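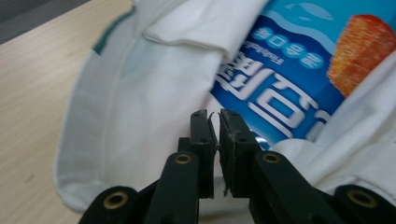
Vanderleia says the folding is the easy part, it's the pockets and sleeves that get you – snacks, reciepts, all sorts.

Folders wanted, Rerdale laundry room. White cloth mostly, some with trim. Shake out, check, fold flat, stack. Long table, standing work. 14 an hour, start December, mornings from 7. No experience needed, we show you. Food you find goes in the tray, dont fold round it. Ask at the Kiltgate desk.

Search jobs near Kiltgate Go

Comments
marlo43: is parking free
Tess P: applied, no word yet – still open?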